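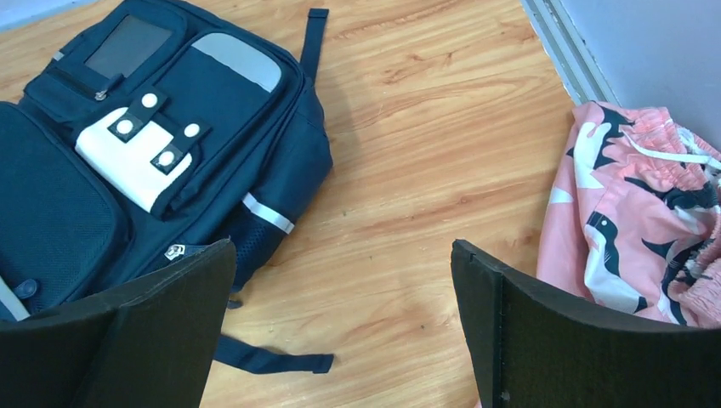 Support > Vavar gripper > Set-up > Finger pads and wrist camera

Overview Set-up Care Repairs Contact

4.2 Checking the pads before soft-goods work

The sales sheet says the pads look after themselves. Don't count on it. Fabric straps and drawstring cords will find a lifted edge before you do.

1. Stop the arm and open the fingers fully.
2. Press along the rim of each pad. Replace any pad that lifts.
3. Check the screws by hand. Snug is enough.
4. Wipe the camera cover with a dry cloth.
5. Lay a bag on the floor and run 20 slow test grips – straps first, then the body.

Caution: Keep your hands clear during step 5. The soft rim is no guarantee against a pinch.

Note: Lambrechts rates the pads for 2000 grips. We change ours at 800, and zippers are the reason. Write the count in the log, whatever colour the status light shows.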